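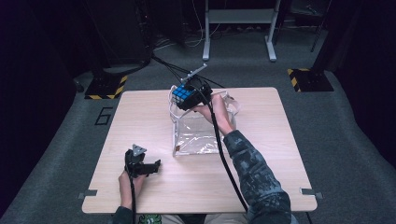
# Shelf life and sorting of second-hand toys at the Drada reuse shop

Student project report, submitted August 22, 2018

## 1. Background

Drada is a reuse shop that takes in household goods and sells them at low prices. Toys and puzzles make up a large share of what people hand in. They also take a long time to sell, and the shop wanted to know why. Our group was asked to look at which toys sell, which stay on the shelf, and whether the way they are packed makes any difference.

## 2. Method

We used the shop's own stock book, where every toy gets a line when it arrives and a second mark when it is sold. The book had 1,166 toy entries for the period we studied. We left out entries with no arrival date and those where the handwriting could not be read. That left 891.

Each entry was put into one of four groups: soft toys, board games, puzzles (jigsaws, twisting cubes, wooden blocks) and everything else. Where a toy could go in two groups, we used the one written in the stock book.

For the packing test we chose 300 items from the back room. Half were put out loose in the usual baskets. The other half went into clear bags with a label saying what was inside and whether any parts were missing. Both halves had the same prices and stood on the same shelf unit, a Grileline with adjustable boards.

## 3. Results

Soft toys sold fastest in the stock book. Board games were slowest, and many of the unsold ones were marked "not checked". Puzzles came in between, but with wide differences inside the group. Twisting cubes and other single-piece puzzles sold well. Jigsaws did not, unless someone had written on the box that they were complete.

In the packing test the bagged items sold better than the loose ones. The difference was clear for puzzles and small for soft toys. Several customers told staff they liked to read the label before picking something up. Some parents opened the bags in the shop, and a few labels came off and had to be written again.

## 4. Problems

The test ran during the school holidays, when more families visit. We do not know if the result would be the same in October. We also had to move the shelf unit once when the Sowa entrance was closed for painting, and this put both halves of the test further from the till.

The sale mark in the stock book is not always made on the day of the sale, so the selling times could be too long for some items.

## 5. Suggestions

- Check board games and jigsaws when they arrive and write the result on the box.
- Bag small puzzles and label them.
- Leave soft toys loose.
- Add a column for the sale date to the stock book.

The Vidar branch uses the same stock book and could repeat the test with its own shelves.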